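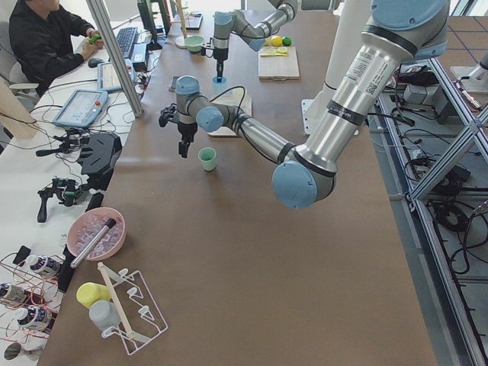

Mint-green and light blue cups, with the lemon and lime board further back.

Follum tableware strand: progress report to Grarkow
2021-08-07
Prepared by Sorcha Cruickshank

The strand was funded to settle which cups, bowls and trays go into the Jakab kitchens, and how they should be laid out. We have spent 960 of the 1000 agreed, leaving 40. I would like to say the money has bought an answer. It has bought part of one.

Cups. The coloured plastic cups are the best of what we have tried. They stand up well on a flat table and people can pick out their own by colour. I am less sure about the pale shades. Rigoberto Betancur thinks the mint green and the light blue are different enough. Apinya Wiriya had them mixed up twice in one morning, and she chose them. We should not order more until somebody has used them under the poor lights at Druklow.

Tray. Everyone likes the cream tray and I remain doubtful. The raised rim is useful. The rounded corners look nice and lose us space, and people put cups down close to the edge whatever we tell them.

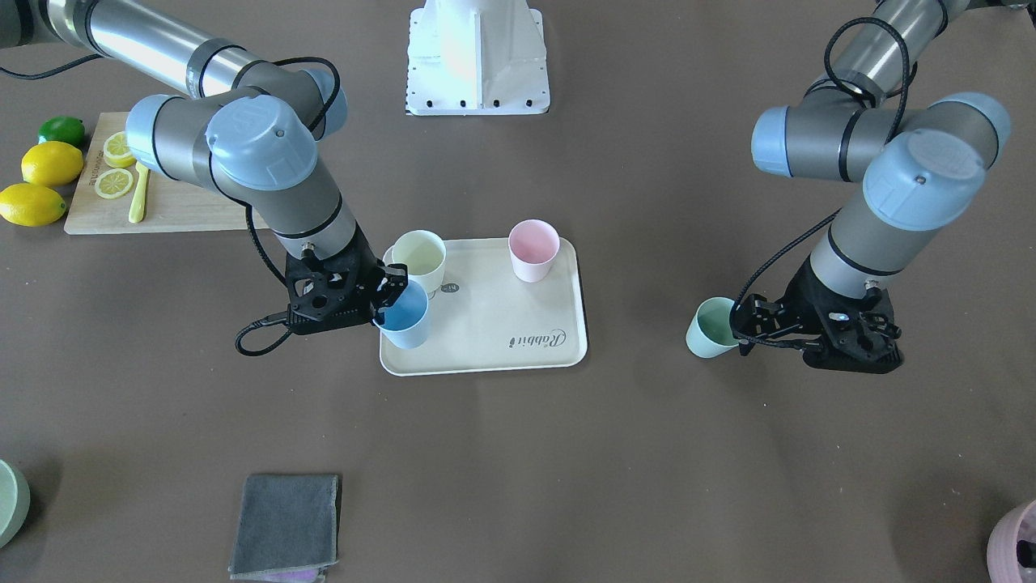

The cream tray, with yellow and pink cups standing on it and a light blue one at the left edge.

There is also lettering on the tray, "Rabbit" in a cursive hand. Two of the kitchens have asked for plain ones. The supplier's quote for plain trays took the whole order to 1030, so I turned it down.

Fruit board. Junpei Yoshida wanted a cutting board with sliced lemon in the layout, on the grounds that a drinks table needs one. It takes up room at the back and we have no evidence that anyone reaches that far. He has agreed to try it nearer the front. If that makes no difference I will drop it.

What is late. The washing test was promised for May and has not been done. The May note said it was "in hand", which was generous. Vichien Hemmin now has it, with a list of what goes in the machine and at what heat. Until he reports I would treat any claim about how long the cups last as guesswork, ours included.

Request. We are not asking for more money. We ask to carry the 40 forward for replacement cups, and to put off the choice of tray until the washing results are in.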